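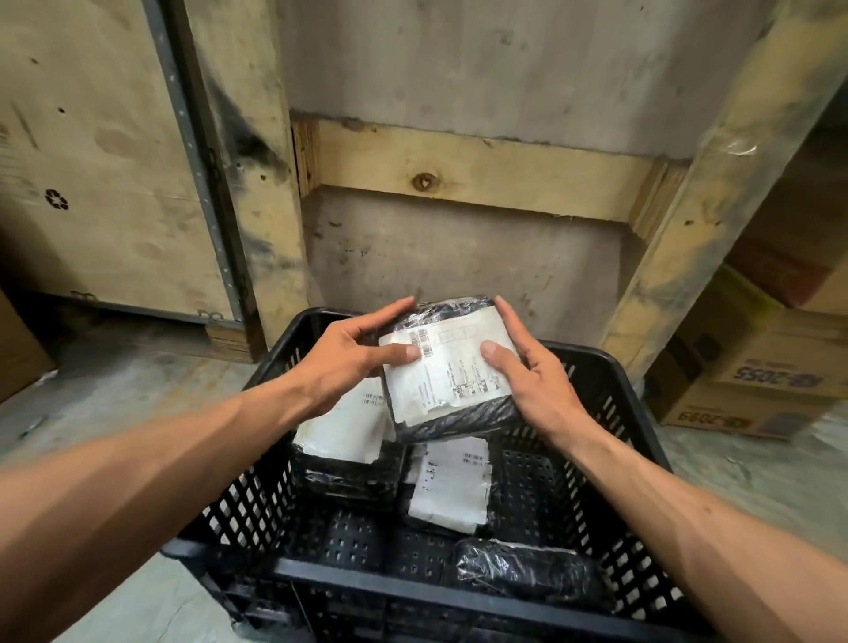
MEDIA RELEASE
June 25, 2023

Sellmont trial finds parcel sorting still needs people, for now

Sellmont Logistics has released the results of a trial that put a robotic sorting arm to work on small parcels at its Florkmont depot. The company says the arm can do part of the job but is not ready to take over a full shift, and that no positions will change as a result.

The trial ran for 26 working days. Two arms supplied by Engelbrecht Automation were set up beside the usual sorting bay and given the same work as the staff: pick a parcel out of a crate, turn it so the label can be read, scan it and place it in the right outgoing crate.

Stiff cardboard boxes gave the arms little trouble. Soft parcels in plastic wrap were a different matter. Stretch film wrinkles over the barcode and throws back light, and a parcel lying label side down has to be lifted and turned before anyone or anything can read it. The arms often picked up two parcels at once, or dropped one while turning it.

"A person picks up a parcel, gives it a quarter turn and has the label facing them before they've thought about it," said Marietjie Ntuli, operations manager at Florkmont. "The arm has to look, pick, put it down, look again and pick again. On a neat load it keeps up. On a mixed crate it falls behind by morning tea."

On mixed crates the best rate the arms reached was 110 parcels an hour. Ms Ntuli said experienced sorters at the depot were well ahead of that, and that they also set aside torn wrapping and smudged labels as they went. The arms passed damaged parcels through unless the barcode failed to scan.

Kagiso Le Roux, who led the work for Engelbrecht Automation, said the result was in line with what the company had seen at other sites.

"Gripping is better than it was five years ago and the cameras are much better," Mr Le Roux said. "Loose, shiny, floppy items in a deep crate are still hard. We would sooner say so now than sell a depot something it has to babysit."

Engelbrecht will change the suction cups and the lighting before a second round of testing, which starts in July. That round will use Mustach, the company's newer control software, which lets the arm nudge a parcel sideways to free it before lifting. Staff will keep sorting by hand throughout.

The depot's sorters were asked for their views at the end of the trial. Karabo Tshabalala, a shift leader, said most would be happy to hand over the heavy cartons and the last hour of a night shift.

"Bending down to a crate on the floor all night is hard on your back," she said. "If a machine wants that bit, it can have it. I'd still want someone checking the labels."

Sellmont has also agreed to raise the crates at five of its hand-sorting stations to waist height, a change the sorters asked for during the trial. The work is separate from the robot project and will go ahead whatever the second round shows.

A short summary of the trial is available on request from either company.

Comments

Bongani Kekana
Worked parcels for years. The black satchels were always the worst, they slide over each other and the label is never on top. Not surprised.

Ebere Tijani
Does the hourly rate include the time someone spends clearing a jam? That was the catch where I work.

Bongani Kekana
Good question. Doesn't say. Glad about the raised crates anyway, should have been done long ago.

Contact: Sellmont media office, Florkmont depot | © 2023 Sellmont Logistics. All rights reserved. | Back to top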